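Riscombe Color Sorting Set
Wooden cubes, two color-rimmed dishes and a metal tray

Item no. 2576
Sold by Penach Classroom Supply
Page last updated Aug 29, 2014

A tabletop set for color sorting, matching and simple pick-and-place work. The cubes start in the tray and go into the dish with the same color rim. The dishes are shallow, so a small hand or a pair of tongs can reach the middle without hitting the side.

What comes in the box

Painted wooden cubes, red and blue, 20 in all
2 round white dishes, one with a blue rim and one with a red rim
1 rectangular metal tray
Printed activity sheet, two sides

Tongs are not included. The Tindel short tongs (sold separately) open wide enough for these cubes.

The set in use 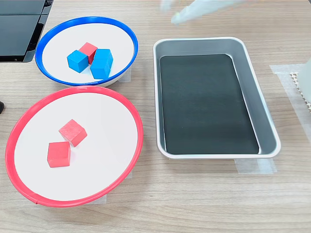
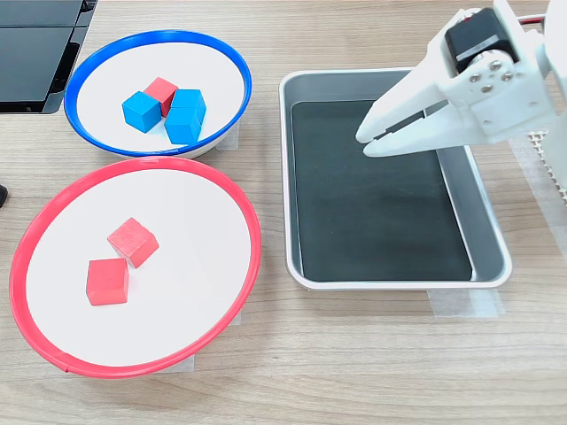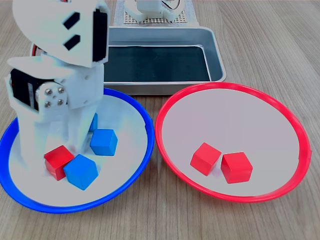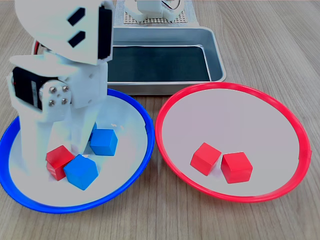 Both dishes with cubes in them. There is one red cube among the blue ones in the blue-rimmed dish, and only red cubes in the red-rimmed dish.

Setting up

Put the dishes side by side or one in front of the other, with the tray within easy reach. A smooth tabletop is fine, but the dishes will slide if they get bumped. Masking tape on the outside edge holds them and peels off afterward. Do not use duct tape on a finished table.

For a first session use four or five cubes and leave the rest in the box. Add more once the matching is going well. The activity sheet has a version where the cubes are mixed and have to be moved to the right dish, and a timed version for older children.

Care

Wipe the cubes with a damp cloth and let them air dry. Do not soak them. The paint will wear at the edges and corners with regular use and bare wood will show through. We do not treat that as a defect. The dishes can be washed by hand in warm water with mild soap. Dry the tray after washing.

Safety

Not for children under three. The cubes are small. Check them for splinters from time to time and throw out any that are cracked.

Ordering and returns

Sets are packed at our warehouse and normally leave within two business days. Unused sets can be returned within 30 days in the original box. Return shipping is paid by the buyer unless we sent the wrong item. School purchase orders are accepted. Send them to Marlene Peixoto in the order office with the item number and a delivery contact.

Replacement parts

Cubes are sold in bags of one color. Dishes and trays are sold singly. Please say which rim color you need when ordering a dish. Orders that do not give a color are held until we hear from you.

The Pathirana edition with green and yellow cubes is out of stock until November. Its dishes can be used alongside this set.

Customer comments

"Bought two sets for our therapy room. Good size cubes, easy to pick up. Wish the box was sturdier." Neusa Trindade

"Red paint is rubbing off some of the corners but the kids do not care. Would order again." Emerson Arruda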